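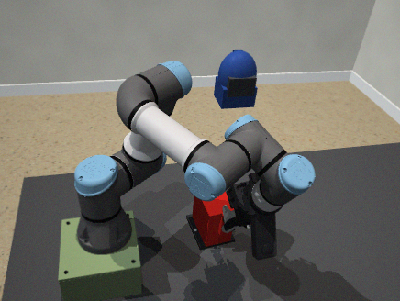
Can a robot arm tidy up a workshop bench yet?

Only if somebody has tidied it first, and I don't think the simulator changes that.

March 10, 2019

Notes for the Herath bench-clearing job. Morenike asked me to write down why I keep voting against the July demo, so this is partly for her and partly so I stop repeating myself at lunch.

Where we are. The simulated cell has the arm on its green pedestal, the dark mat, the speckled floor, and the red piece on its thin black base plate. The blue helmet-shaped thing is off the mat, behind the arm, and I have left it there for now. Task as written by Wutden: pick up the red piece, put it in the bin, come back for whatever is left. Their wording is "general tidying." I have asked twice what general means and got the same slide back.

Ran 340 trials overnight with the piece placed at random on the mat, always upright. 38 failures. Adhiambo thinks that is a good night. I went through the failures this morning and most of them are the same failure: one finger touches the slanted face early, the piece tips, and the gripper closes on air. The arm then carries nothing to the bin, opens, and logs a place. I had to change the success check to look at where the piece ended up, as the old check only asked whether the gripper had opened over the bin. Every number from before today should be thrown out. I have moved the old logs to a folder called old_check so that they don't end up in anyone's slides.

Taper is the trouble. It is wider at the bottom than at the top, so if you grab high the fingers want to ride up. Grab low and the base plate gets in the way. There is a height in between that works, and I found it by hand, which means the robot did not find it. For a person this takes no thought at all. My niece could do it while watching television.

Tried raising the friction on the fingers. Failures dropped to 8 in the next batch of 340. I don't believe it. Nothing on our shelf grips like that, and the parts at Varport come off the machines with oil on them. Set it back to the old value. Morenike, please don't quote the 8.

Second thing. The simulator knows exactly where the piece is. The planner asks, and it gets told. On a real bench there is a camera, a lamp someone has moved, and a rag over half of everything. Adhiambo's answer is that the Zakevo vision package will handle it. Maybe so. I have seen their video and every object in it stands by itself on a white table. I'd like to see it with a drill bit lying across a pair of gloves.

Third, speed. Average cycle was 40 seconds with the limits set where the safety sheet wants them. Clearing my own bench at the end of the day is a matter of a few minutes and I am not quick. I also know which things to throw out, which go back in the drawer, and which one is holding up somebody else's glue joint and had better stay put. We haven't started on any of that. There is no field for it in the task file.

What I will grant. The arm motion is good. Wrist no longer winds itself up on the way back from the bin, and the elbow path is a lot calmer since Adhiambo rewrote the waypoints. If Wutden wanted the same part picked from the same fixture all day long, I would sign that off tomorrow. It's a decent job for a machine, and they would save money. It is also something shops have been buying for years, so I understand why it doesn't make an exciting slide.

Argued with Adhiambo about this by the kettle. Her view is that you get to the messy bench by way of the clean one, and that I would have said the same about dishwashers. I pointed out that I still have to load my dishwasher. She said I load it badly. No agreement reached.

To do:
Rerun the overnight batch with the piece on its side as well as upright.
Add noise to the reported position, start small, see where it falls over.
Put the blue one on the mat and try a grasp on it. The dome is smooth and I expect it to go badly.
Ask Wutden for a photo of a real bench at Varport at the end of a shift, before anyone cleans it.
Morenike to find out whether the safety limits are fixed or up for discussion.

Friction value is back to the original in the shared config. If you pulled before lunch, pull again.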